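Notes for the Idcombe talk, 20 minutes plus questions

Start without a greeting. Play the first track of Gemside, fade after the second bell.

Say who is on it: Vega Sepúlveda, prepared piano. Mareike Haberkorn, bass clarinet. No overdubs. We recorded in October in the chapel at Worine, which seats 200 and has a long echo.

The rule we worked by: each piece begins from a written line of two bars. After that the players are free, but they can't go back to the line. Play the line on the piano here. Slowly, then again.

- Screws and felt go between the strings before each take
- Vega moves them between pieces, never during 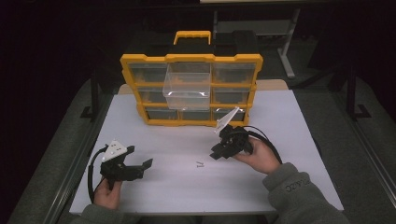
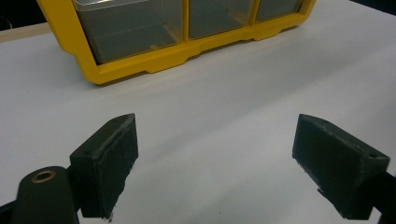 Next, silence. The longest gap on the record is in the fourth piece. Banafsheh Nazari mixed it and wanted it shorter. We left it. Play from just before the gap and let it run, don't talk over it.

Mention tempo once only: the line is marked 118, and almost no take stays there.

Abbas Akbari's question from last time was whether this is still composition. My answer is that I wrote the line and chose the takes, and the players did the rest. The sleeve credits all three of us.

If time, play the duet. If short, skip to the closing piece.

Thank Amparo Muñoz for the piano. Records are at the back table.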